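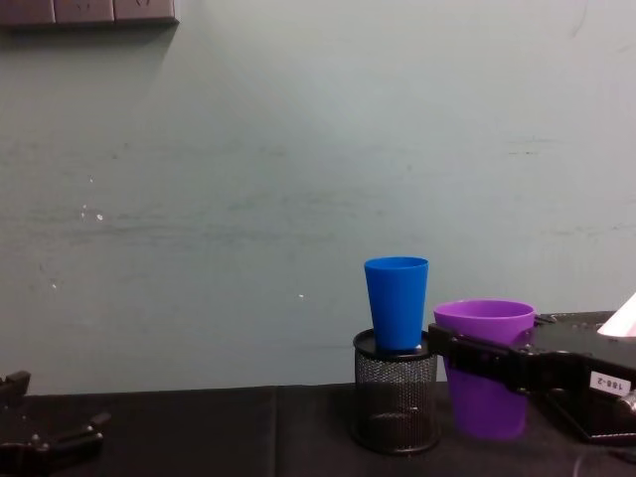 Two arms are one more than the budget allowed, according to a member of the Zutach shared workshop, who would still like a drill press. The arms stayed. The drill press is on a list.

Cup stacking is the current ambition at Zutach, where a home-brew pair of robot arms has taken over a table along the back wall. The members call the project Zokton, a name chosen late one evening and regretted by 7 the next morning, after the stickers had been ordered.

The job sounds simple enough for a toddler: take the purple cup, put it with the blue one. Toddlers, however, do not need their grippers recalibrated. The build log runs to 400 entries, and 25 of them concern a single cable. 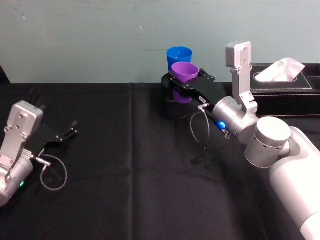 KANURBY, December — Members plan to show the arms at the workshop's winter open evening, with 50 attempts at the cup job scheduled and a scoreboard for the public. Guessing the final score costs a dollar, payable into a jar by the door.

The control software was written in-house, mostly after dinner. Grippers are the second design; the first had a firm handshake and is remembered chiefly by the cups. Spare parts come from Sakai, a surplus shop across town that has started greeting the group with a sigh.

Entry is free. Visitors may bring their own cups — plastic, please.

Posted in December by the Kanurby local desk
Shares: 25
Comments: 7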